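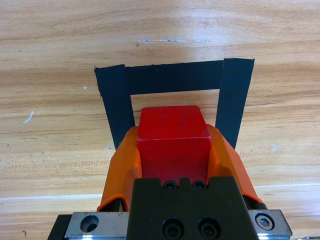 Suler Device Security – firmware signing team

flakell-sign

Signing and license-check tools for the Flakell controllers. Used on the Lundodum line and on the bench, same code both places.

What's in here
- sign/ – takes a built image, writes the signature block
- check/ – the verifier that runs on the controller at boot
- keys/ – test keys only. Do NOT ship with these
- docs/ – thin, sorry. Hugo has more notes, ask him

Setup
Clone, run setup.sh, copy config.sample to config.local and put your token slot in. Default slot is 2. Needs the Valcárcel token driver installed first or setup fails with a pretty useless error (slot not found, even when the slot is there).

Signing an image
sign/run.sh path-to-image. Output lands next to the input with .signed on the end. Wrong PIN 10 times locks the token and only Nuria Villanueva can reset it, so please check caps lock.

Known problems
- Verifier rejects images built with the old header. Rebuild, dont patch by hand
- Log timestamps are UTC, the line PCs are not
- License check is slow on first boot after a key change. Leave it alone, it gets there
- Windows paths with spaces – still broken

Key rotation
Test keys change every February. Old ones stay valid for 7 days, then the verifer drops them. Production keys are handled by Rosalía Nieto, nothing about them goes in this repo or in tickets.

Contacts
Code: Hugo Figueroa
Tokens and PINs: Nuria Villanueva
Line installs: Teodoro Moya

Last updated: February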